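Shape sorter: lost pieces, what to replace them with?

We have a red square sorter block, nine holes, and most of the pieces went missing in September. Is it worth keeping?
Posted by Ghiță

Keep it. Trace each hole on paper and cut pieces from craft foam — took me about 2 hours.
Posted by Stonham

Start with the round hole and the star.
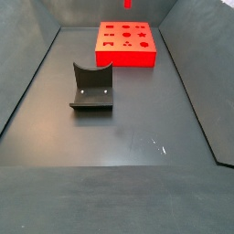 The three little holes in a triangle can wait, they're fiddly.
Posted by Ramberg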